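### 4.2 Does a standard fold save shelf space?

Household manuals tend to treat the thirds fold as settled. We aren't convinced. The claim goes back to the Derus laundry guide, which gives no measurements and doesn't say what kind of cloth was folded. Our own work in Ellville used plush microfiber towels, a poor match for the flat cotton that most folding advice seems to assume. Each of the 18 towels was held up by its top corners before folding (Figure 3a).
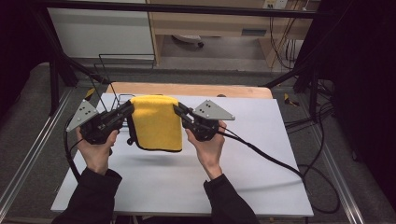

### 4.3 Pile, edges and the trouble with "square"

Garrido's scoring sheet asks whether a folded towel is square. On a thick towel that question is hard to answer, and two raters, Qureshi and Garrido, disagreed on 20 of the folds. Most of the disputes concerned corners. A corner that one rater called rounded the other called acceptable, and the sheet offers no way to settle it. 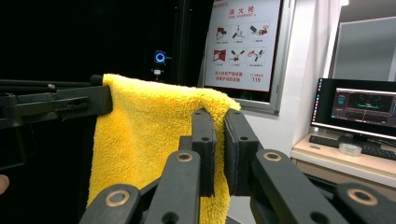

Edge alignment, the measure favored in the Abbasi study, has a similar weakness. It assumes that an edge is a line. With a pile this thick, the upper edge of a held towel can dip and then slope away to a rounded corner, as in Figure 3b, and a ruler laid against it will give whatever answer the rater expects. We recorded the measure for comparison but put little weight on it.

Two-colored towels were supposed to help. The Drerkero protocol holds that a contrasting underside makes a bad fold easy to spot, and in part we agree: where the cloth is doubled over, a sliver of yellow inside the black tells the rater that some of the face has been tucked in (Figure 3c).
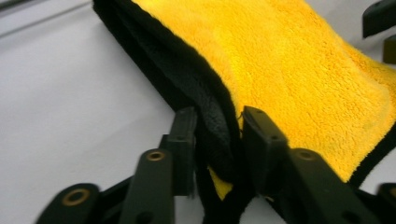
Whether it tells the rater anything about shelf space is another matter. Color shows which side is out. It says little about bulk, and bulk is what fills a linen closet. Of the 895 ratings collected, we would trust those for color and set aside those for squareness until the sheet is rewritten.

**Figure 3.** Plush microfiber towel during handling: (a) held by the top corners; (b) upper edge; (c) doubled cloth with both colors showing.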